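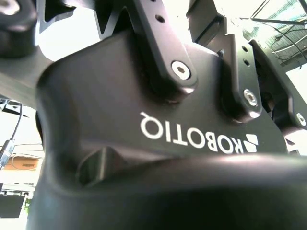 Loose cables overhead in a shared workroom: clips, raceway or leave them?

Posted by skrahman, July 30, 2021

We moved into a bigger workroom and the wiring is a mess. Thin wires run up high in loops, and one heavier cable hangs down by the wall where people brush past it. Spare cables live in a cardboard box. I have 1,000 dollars for the room and that has to cover shelves too. Landlord does not want new holes in the ceiling. What would you do first?

Sutrisno

jurgita_k wrote:
Do the hanging one first. If it has a metal connector on the end, that's the part that catches on sleeves and gets bent. Put a hook at shoulder height, coil the slack and hang the connector pointing down. Leave the thin ones for later if they are above head height.

hchin wrote:
I would do it the other way. Once you start moving wires overhead, everything at the wall changes length, and you end up redoing the hook. Surface raceway along the top of the wall, then drop down where you need it. We used the Stavness stuff in October and it has stayed up on painted drywall with the adhesive backing only.

jurgita_k wrote:
Adhesive backing over a warm room for a year is asking for trouble. Mine came down in one long piece. Hook and loop straps on whatever is already up there, no glue.

hchin wrote:
Did you clean the paint first? It needs alcohol and a day before you load it.

jurgita_k wrote:
Yes, I cleaned it.

adi.patti wrote:
Check what the thin wires are before you move any of them. In our last place half of the loops went to nothing. I pulled out a grocery bag full and the raceway question went away. Label both ends with masking tape as you go. If any of it is building wiring, leave it alone and ask the landlord.

Also get rid of the cardboard box. Cables at the bottom never come out again. Clear bins with lids, one for power and one for everything else.

syafiqah_s wrote:
Cardboard is fine if you write on the front of it. I have had the same box on a shelf for years. I would spend the money on the shelf.

adi.patti wrote:
Fine until something leaks.

skrahman wrote:
Thanks all. I traced the overhead wires this morning and two are dead, so those are coming out. The rest will get straps and I'll skip the raceway for now. Hook is up for the hanging cable. Still undecided on bins. Does anyone know if the Zanitz ones fit a 16 inch deep shelf?

hchin wrote:
The small ones do. The large ones stick out past the front.

syafiqah_s wrote:
Measure with the lid on. The lid is wider than the bin.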